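Search this site
Enter keywords
Go

Comparing Gripper Fingertips for Cloth Handling

Posted 4 October 2020 by Nabila Morsy
Print this page | E-mail this page

This procedure compares fingertip pads on a parallel or pivoting two-finger gripper when the work is clothing. It assumes the arm is already calibrated and that you can log finger position and motor current. If you can't log current, do the position part only and skip step 4.

Rigid test parts tell you very little about cloth. A pad that holds a steel block at full payload may still drop one layer of a T-shirt, or take two layers when you asked for one. Test on garments.

What you need

One arm with a wrist camera and one overhead camera. Both should record to the same clock.
At least 2 sets of fingertip pads. We used the Mekora soft pad and the Akgate ribbed pad.
Garments in a knit and a heavier, thicker fabric. Include something dark.
A light-coloured table with no seams in the work area.

Step 1. Fix the cameras

Set exposure manually on both cameras. Auto exposure on a wrist camera will chase the table whenever dark cloth leaves the view, and the fabric loses all its fold detail when it comes back. Expose for the cloth and let the table go pale. Lock white balance as well.

Step 2. Zero the fingers

Close the fingers with nothing between them and record the position as zero. Repeat after every pad change. Lwazi Baloyi found in May that the two pad types seat at different depths on the same finger, and several of our earlier readings had to be thrown out.

Step 3. Lay out the garment

Flatten it by hand before each trial. Press outward from the collar and shoulders, then leave the body alone. Small wrinkles are fine and should not be chased — a perfectly ironed surface is harder to pinch and is not what the arm will meet in use.

Step 4. Run the pinch

Descend until the tips touch the cloth, close at the lowest force setting, lift, and hold for 4 seconds. Record:

finger position at the end of closing
motor current during the hold
number of layers caught
whether the cloth moved between the pads

Run 6 pinches per pad at each of 3 locations: sleeve, side seam and hem. Raise the force one setting and repeat only if the low setting dropped the cloth more than once.

Step 5. Check both views

Finger position alone will not separate a thick single layer from a bunched double one. Use the wrist view for the pinch and the overhead view for the layout.

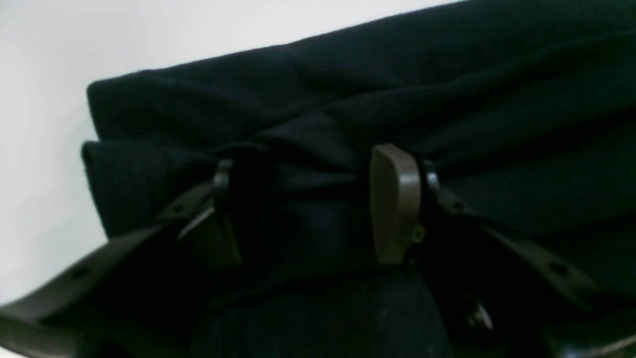
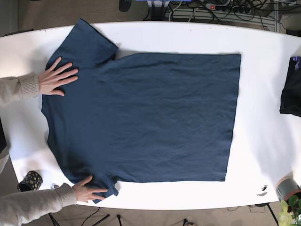

Score layers from the recording and not from memory. Abdelghani El-Sayed and I scored the same set separately and disagreed mostly on gathered cloth, where one fold can hide behind another. Where two scorers disagree, mark the trial "unclear" and leave it out of the layer count, but keep it in the drop count.

Step 6. Compare

Make one row per pad and location. Drops matter most, then layer errors, then current. A pad that needs high current to hold a sleeve will heat the motor over a long folding run.

On our arm the soft pad dropped less at the sleeve and hem. The ribbed pad was better at the side seam, where it had an edge to catch. We kept the soft pad for the Odville folding cell.

Related items
Setting Current Limits on Small Grippers
Overhead Camera Mounts: Ait Brahim Bracket Notes
Hand-Eye Calibration, Part 2 (Moataz Mahrous)
Cable Routing Past the Wrist Joint (Loubna Cherkaoui)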